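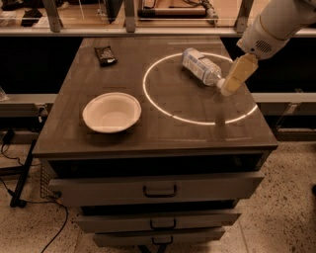
Hemi McPhee said the robot would pick it up from me the way a kid does, by watching, and that in a month I'd be bored because it wouldn't need me any more.

I'd heard that one before, at Wongsuwan, about a machine that was going to learn to fold towels. I put the headset on anyway. The pay at Grastdale was decent and the bus stopped out front.

The job went like this. A circle of light came on over part of the table. A voice in my ear said bottle, or box, or bowl, and I moved my own hand and the white arm moved a moment later, and I put the thing where the light was. Then I pressed the pedal and did it over. Each go was called a demonstration. A good one was called clean. Hemi had a number he wanted by the end of April, 1,432 clean ones, and when I asked who had come up with it he said Marnau had, as if Marnau were a person down the hall. It was the company paying for the work. I never met anyone from there.

"What's it learned so far?" I asked him at the end of my first week.

"It's early."

"So nothing."

"It's early," he said again, and went to find his lunch.

I got good at it, I'll admit that. You learn to stop reaching with your shoulder. You learn to come in slow over a bottle lying on its side and close the fingers a hair later than feels right, and you learn that the arm has no opinion about any of it. What I couldn't see was where the learning went. I could feel it piling up in me. My neighbour passed me a jar over the fence and I caught myself lowering my hand onto it from above, thumb out, waiting for the lag.

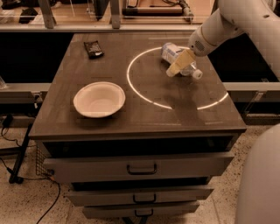

The lag was the part Hemi didn't like to talk about. On a good day I forgot it. On a bad day I was steering a boat, and every correction turned up after I'd stopped wanting it. I told him the robot was going to learn my hesitating along with everything else. He said Imetti had a filter for that. I asked what the filter did and he drew me a wavy line on the back of an envelope, then a straight one.

They let it try on its own one morning at 10, with two people in from the city office standing behind Hemi. I took the headset off and sat on my hands. The voice said bottle. The arm came down, slow, a hair later than felt right, and it paused just where I would have paused. Then it closed its fingers on nothing, lifted the nothing very carefully, and carried it into the light.

"That's really close," said one of the visitors.

"Look at the approach," said Hemi.

I looked at the approach. It was mine, all right. I wanted to ask why it hadn't noticed its hand was empty, but people were already shaking hands.
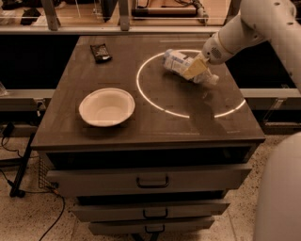 Reading time: 4 minutes

After they left he asked if I could stay on until six and get through the boxes. He wanted 52 more before the next try. More of everything, he said, that was all it needed, more angles.

"And if it still grabs air?"

"Then we'll know we need more."

I asked how we'd ever know we had enough. He thought about it, I'll give him that. He leaned on the door frame and rubbed his eye.

"Marnau will tell us," he said.

I put the headset back on. The voice said box, and I reached out my hand and waited for the arm to come after it.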